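The Sixth Cell

The planner at Pulldale had a name, Catance, and a version number that nobody on the night shift could remember. It ran on a workstation under the bench. It had been asked to put batteries in a box.

I was the one who had asked it. My job that winter was the layer between the planner and the servos: take a list of waypoints, fit a curve through them, send a joint target every few milliseconds, and complain when the arm did not arrive. The complaints went to a log. I read the log in the mornings with coffee and closed most of it as noise.

On January 11, 2025, the log had one entry I could not close. It said: PLAN DEFERRED. REASON: OPERATOR.

There was no such reason code. I searched the source tree for the string and got zero hits. I searched the vendored Brukix libraries and got zero hits. I rebuilt from a clean checkout and ran the task again. The arm folded itself into its home pose and the log printed the same line.
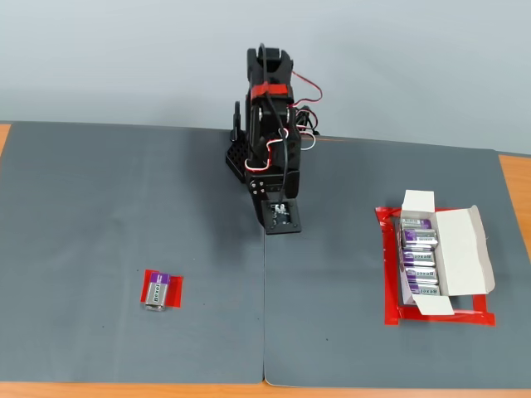 I checked perception first. The detector reported a cell at the pick location with its terminals toward the wall, and a container at the place location with five cells in it and the flaps open. Confidence was high on everything. I turned off the filter and looked at the raw detections, and they agreed with the filtered ones to the millimeter.

Then I checked the planner. It had found a path in 21 milliseconds. The path was good. It cleared the top flap with room to spare and came down over the box at a sensible angle. The planner had scored it, stored it, and declined to release it.

I wrote a script that requested the plan 500 times with the random seed changed on each call. It found 500 paths. It deferred 500 times.

The lead from Dufour called at four and asked for status. I said the plan was valid and was being held. The lead asked what was holding it. I read the line from the log, and there was a pause – then the sound of typing.

"Are you the operator?" the lead asked.

I said that I was.

"Then what are you doing?"

I looked at the terminal. I had a debugger attached to the release function, with a breakpoint I had set in October and never removed. The settings file restored it on every launch, clean checkout or not. I deleted it and told the lead I would call back.

That accounted for the hold. It did not account for the message. A breakpoint does not write to the log, and it certainly does not write a reason.

I started the task again and kept my hand near the stop button. The log printed PLAN RELEASED. On the next line, where the reason field is normally blank, it had written: THANK YOU.

I filed a ticket against the logger, priority low, and let the arm run.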